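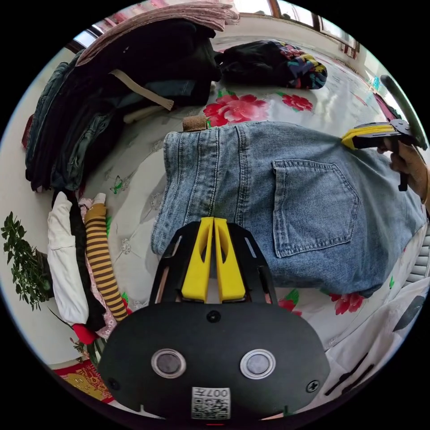

Day one of putting the summer clothes in order. I have given myself until the end of July, which tells you how I feel about my chances.

The system, as explained to me by my sister-in-law Ľubica: everything you own goes on the bed, one kind at a time. Then you fold it. Then you are a different person.

I started with jeans. I own more jeans than a person who works from home in drawstring pants has any business owning.

The light blue pair went first. Back side up, flat on the flowered sheet, smoothed out like a map. They have the tan stitching on the back pocket that was very important to me when I bought them and that I have not thought about since.

Folding instructions vary. Ľubica says in half lengthwise, tuck in the pointy bit at the seat, then thirds. Stellan, my husband, says "in half until it stops." His drawer closes. Mine has not closed since we moved in.

I tried the thirds. You get a tidy little brick that stands up by itself for as long as you look at it.

Side note about the sheet. It was a wedding present from my aunt Miroslava, red and pink flowers the size of saucers, green leaves, the works. I called it "a lot" for years. Now it's the only one in the house that doesn't show a wrinkle, so she wins.

Pale jeans on a white sheet is also a great way to find out what's on your jeans. I found a pen mark. I've decided it's part of the wash.

Went online to look at drawer dividers. The Gundeck ones are $60 for a set of 6 and come in a color called "oat." For $60 I will go on living among my pants.

Cut up a shoebox instead. It fits the drawer if you don't need the drawer to go all the way in. See above re: drawer.

Halfway through, I did the thing you're told never to do, and tried something on. The light blue pair buttons. It buttons the way a suitcase closes. Keeping them.

Keep pile: most of it. Give away pile: 2 pairs, one of which belongs to Stellan and he hasn't been consulted.

Update, he has been consulted. Give away pile: one pair.

Ľubica asked for a progress report so I sent her a picture of the drawer, taken from above, where you can't tell how far it sticks out. She replied with a thumbs up and "now the sweaters."

I'm not ready to discuss the sweaters.

Bed is clear enough to sleep in, if we both stay on the left. Tomorrow: T-shirts. I'm told you can roll them.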